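Workshop tips: setting out the work area for a small robot arm
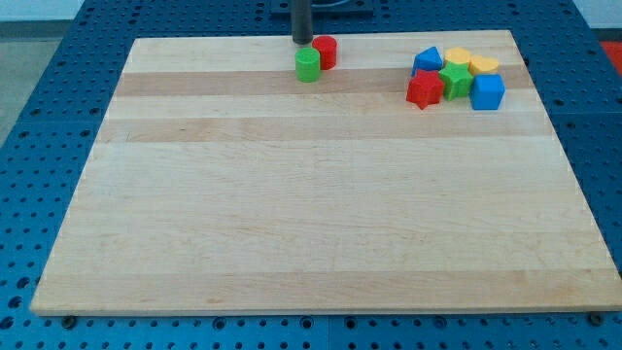 A bench arm is only as safe as the surface it works over, and most of the rules we keep in the Ralton workshop come down to what is on that surface before the power goes on. Fix the arm and its table first, then mark the reach and keep hands out of it. Leave plenty of clear board at the front, with the blocks kept towards the back, so that parts can be set down without crowding. Small plastic shapes are good for practice – cylinders, stars, a cube – as they cost little and do no harm if dropped.

Before each run

Wipe the board with a barely damp cloth and let it dry. Grit under a part will throw off a pick.

Check the table bolts by hand. If one turns, stop and tighten it.

Tie cables back along the arm with some slack at each joint.

Keep at least 700 mm of clear floor on the side where you stand, and know where the stop button is without looking.

While it is running

Use slow speed for any new routine. We ask for 20 clean cycles before anyone turns it up.

Never reach in to straighten a part. Press stop, wait for the arm to settle, then reach.

If 2 people are working, one holds the stop and does nothing else.

Afterwards

Park the arm, switch off at the wall and put loose parts back in their tub. Note any missed picks in the log – ours is a Tuvik notebook on a string. Gripper pads get changed every January, or sooner if they look shiny.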